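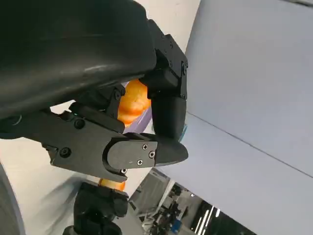
How long should you leave a sourdough starter before giving up on it? Longer than you think. Mine sat at the back of the fridge for 7 weeks, grey water on top, smelled like nail varnish remover, and it came back.

Quick post because I've got a loaf proving and the school run at three.

So. Pour the grey stuff off. Scrape away the top layer, it's ugly and you don't need it. Take a spoonful from the bottom where it's still pale and put it in a clean jar. Pink or orange streaks or any fuzz, bin the lot, no heroics.

Then feed it. I do 20g starter, 20g flour, 20g water, morning and night. Wholemeal for the first couple of days then back to white. Nothing happened on day one. Nothing on day two except a sort of sulky bubble. Day three it smelled of yoghurt and had doubled by teatime. Very pleased with myself. Told the cat.

Flour: I was using the Clivix strong white but the shop in Koston has stopped getting it in, so now it's whatever's on the bottom shelf. Can't say I've noticed much differnce. Bit stickier maybe. Hold back a splash of water if yours is the same.

The loaf, for those who asked last time:

100g lively starter
300g water
Flour, about 450g, plus a dusting
Two teaspoons salt, slightly scant

Mix, leave it half an hour, fold it a few times over the afternoon, shape, fridge overnight. Hot oven, heavy pot with the lid on, lid off for the last bit. I go by colour. Darker than feels polite.

Saturday's one was flat as a hat. My fault, went out and forgot it on the side and it had gone to soup by the time I got in. Made it into flatbreads with a load of garlic butter, no complaints from anyone. Worth doing on purpose tbh.

Still to sort: a proper lame (using a steak knife, looks like a bear's been at it) and somewhere warmer than our kitchen. The airing cupboard works but then the towels smell of bread.

Next time, rye. Or crumpets from the leftover starter, I keep promisng that one. Right, timer's going.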